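Finding a wrist pose fault in a simulated grasp run

Applies to Vestik 4 scene files with the Tekavlow arm controller
Last revised 2/12/20

Use this procedure when a simulated pick run ends with the arm stopped, the gripper open and no part in the fingers. The controller log will normally show a pose limit error with no collision error before it. At Doltcombe we see this most often after a scene has been rebuilt with new wall or floor textures, when someone has re-exported the arm model at the same time.

The wrist view is the quickest thing to check. Both renders come from the faulty run used in this guide.

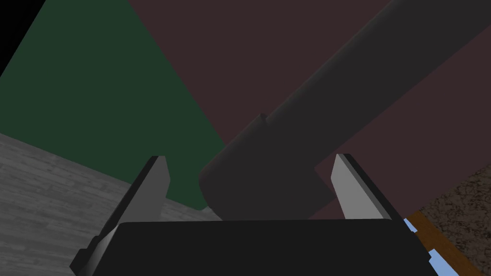
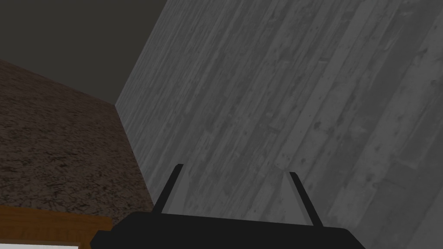 1. Read the wrist view

In the first render, a dark grey cylinder fills much of the upper right and its blunt end sits over the gap between the open fingers. In the second there is no part in the gap, only the grey plank wall. Walls appear at steep angles in both. A tilted view is not a fault in itself, as the wrist may be tilted on purpose. Compare it with the planned pose before you change anything.

Do not judge finger clearance from the image. A part can look centred between the fingers and still be well in front of them or behind them. Use the distance readout in the scene inspector.

2. Freeze the run

Pause the simulation before you open the log. If you stop it instead, Vestik clears the joint buffer and you will have to repeat the run. Save the buffer under a new name – the default name is overwritten at the next start.

3. Find the step where the pose departs

Open the saved buffer and plot planned and reported wrist angle on the same axis. Scroll to the first step where the two lines separate. In our run this was step 1,008, and the pose limit error was not raised until step 1,436. Everything logged between those two steps is a result of the fault and can be ignored for now.

A gap that opens all at once points to a frame error. A gap that grows slowly points to joint friction or gain settings, and you should go to the tuning guide.

4. Check the tool frame

Open the arm model and select the last link. Compare the tool frame rotation with the value in the controller file. The two must match in both value and axis order. The Jiang export script writes the axes in a different order from the one the controller expects, and the file will still load without a warning.

If they differ, correct the arm model. Do not correct the controller file – it is shared with the real arm, and a wrong rotation there will move real hardware into a bad pose.

5. Check the limit trip

The pose limit should trip early enough to be of use. Set the trip delay to 40 steps. Our scene file had been left at 400, which let the arm carry on well past the point where it should have halted.

6. Run again

Reset the scene, load the corrected model and run with the part removed first. Watch the planned and reported angles. If they stay together to the end of the approach, put the part back and repeat at normal speed.

Before release to the real arm

Do not copy a program across on the strength of one clean run. Repeat it with the part moved to each corner of the pick area. Confirm that the trip delay in the controller matches the scene file, and attach the saved buffer from the faulty run to the fault report.

If the error comes back with matching frames, leave the program locked and check the joint zero offsets.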